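Subject: Re: [geldale-allotments] Water butts, the standpipe and the June rota
From: Uyên Đồng
Date: June 3, 2021
To: geldale-allotments list

On the standpipe question, I have now been through the old messages and the meter book, so I can answer most of what was asked.

> Does anyone know whether the top standpipe is on the same meter
> as the one by the gate? Our bill for the last period came to 388
> pounds and that seems a lot for a wet spring. Also, are we still
> allowed to leave hoses connected overnight? The sign has gone
> and the newer plot holders are asking me.
>
> Fallahi
> Plot 2

Both standpipes are on the one meter. It is under the square iron lid just inside the gate, left of the path, and you need a screwdriver to lift it. The reading this morning was 1604. I don't have a reading from the start of April to set against it. The page in the book is blank, and if anyone wrote one down elsewhere I would like to have it.

I don't think there is a leak underground. I turned both taps off hard and watched the meter for the time it took to eat a sandwich, and the dial did not move. The top tap does drip when it is closed by hand in the ordinary way. The washer is worn and wants replacing. I have bought a pack and will fit one when I can find the stopcock key. It used to hang in the Himel shed. If you have borrowed it, please put it back on its nail.

As for the bill, I would check whether it was estimated. There should be a letter E next to the figure if so. The year before last we had an estimated bill and it was put right after we sent in our own reading, though it took them a long while to answer.

Hoses: the rule has not changed. They come off the tap when you leave the site. You can use one to fill a butt but you have to stay with it. Sprinklers are not allowed at any time. I will make a new sign, and would rather it said those things and nothing else — the old one had so much on it that people stopped reading.
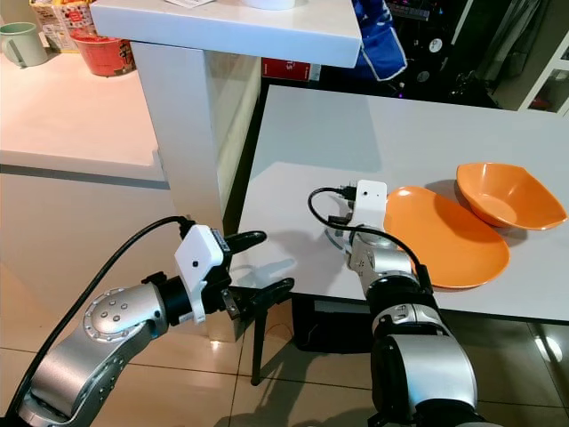
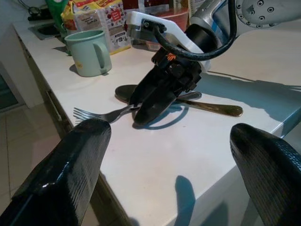
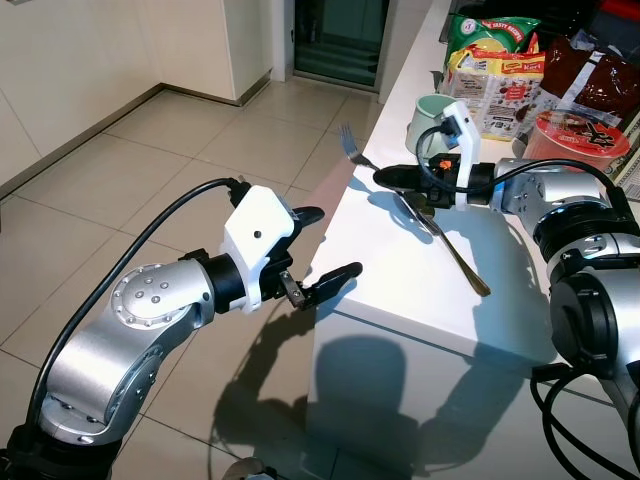
Now the water butts. Several people asked whether we could order together again. Skitora will deliver to the gate but not up the track, so we would need people with barrows on the day. They want one name on the order and one payment. I am willing to be the name if everyone pays me first. Last time I was left waiting for money from two people until the autumn and I don't want to do that again.

If you are ordering, please say whether you want a stand. A butt without a stand is very hard to get a can under, and bricks are fine if you have them, but they need to be level. Mine were not, and the butt went over when it was full and took the end off the cold frame. Lids are included. Taps are included too, but the plastic ones split in frost, and I have changed mine for brass.

On guttering, you don't need much. A shed roof with a gutter along one side fills a butt quickly in a decent spell of rain. The Himel shed has two good sides and only one of them is in use. I suggest we put a shared butt on the other, for the plots at the top that have no shed of their own. Plots at that end have the longest walk to the tap and would get most use out of it.

The June rota for opening the gate is pinned up inside the noticeboard. There are three gaps in it, all of them early mornings. If you can take one, write your plot number in the space and let me know by replying here, as I don't pass the board every day.

One other thing from Fallahi's earlier message that I missed at the time. The path between the compost bays is meant to be kept wide enough for a barrow. The brambles have come through from the Skitora side of the fence again — I mean the yard, which is theirs as well — and I have written to ask if they will cut them back. Until they do, go round by the hedge if you are pushing anything wide.

Please send butt orders to me directly and keep them off the list.

Uyên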